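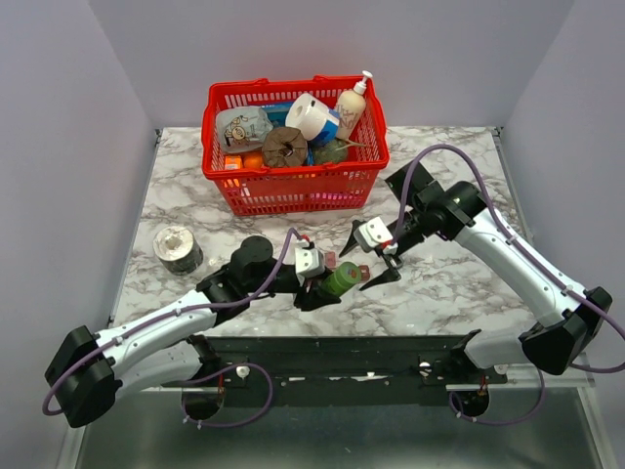 Red basket on the marble-patterned top.

Last updated: January
2 min read

Britelthorpe Debt Advice Group, minutes, Monday, 7pm

Prosser loan: Mircea Enache reported that the lender has accepted 40 a month against the 2,000 owed, having first asked for 90 – an opening bid nobody present admired.

Rorkden branch: reserve stands at 1,008. A proposal to spend it on a budgeting course was deferred, the course being over budget.

Action: Mircea to write to Prosser again, politely this time.

Closed 8.15pm.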